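Zatitz Mugs: README

A small collection of notes and pictures about mugs, the stands they hang on, and the milk that goes near them. It started as a page of kitchen opinions by Tanner Friesen and got a file structure when the opinions stopped fitting on one page.

What's inside

203 entries, sorted into 7 folders. Each entry has a picture and a short text file giving the type of mug, the type of stand (if any), and whether a carton or bottle is nearby. Folder 4 is still called "misc_final_2" and will stay that way, as three scripts depend on it.

Stands and trees

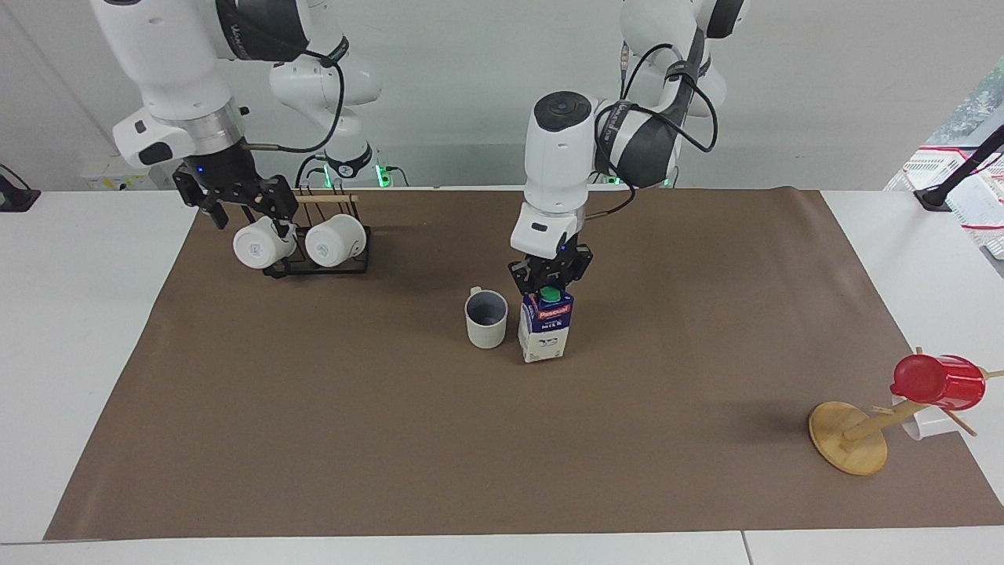
Photo: Zatitz / Mirjam Widmer

We use "rack" for low wire stands and "tree" for anything with a trunk. Early labels used "holder" for both, plus for a napkin ring. Mugs on a rack are tagged mouth_down when they hang upside down, like the two white ones over the black wire stand. The red mug on the wooden tree is tagged tree, red, and no further, despite a long email thread about whether it was crimson.

Labels printed on a mug go in the notes field. Please don't correct the spelling on other people's mugs.

Milk

Cartons get their own tag because they turn up constantly. Brand is filled in only when it can be read, which is how Pascual got into the metadata. Cap color is recorded too. Jaxon Campbell added that field in January and has defended it ever since.

carton: yes / no
cap_color: free text, keep it to one word
mug_adjacent: yes / no

mug_adjacent means you could pour without moving either one. It's a judgment call, and 47 entries have been judged twice.

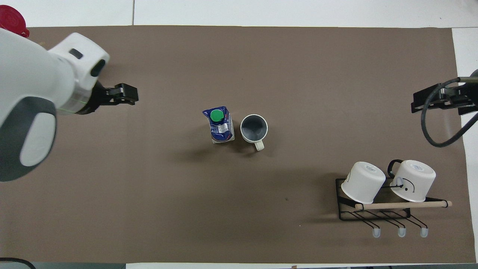

Sylvie Kowalchuk: I'd still split mug_adjacent in two. A handle turned away from the carton is a different kitchen from a handle turned toward it, and left-handed people have been asking since version one.

The request is open. Anyone who wants to relabel handle direction is welcome to folder 2, which has 30 entries and the worst lighting.

Known problems

Inside and outside glaze share one color field, so two-tone mugs are listed by their outside color. Soup mugs were left out on principle.

Changes and complaints go to Audrey-Anne Petrenko, preferably as separate messages.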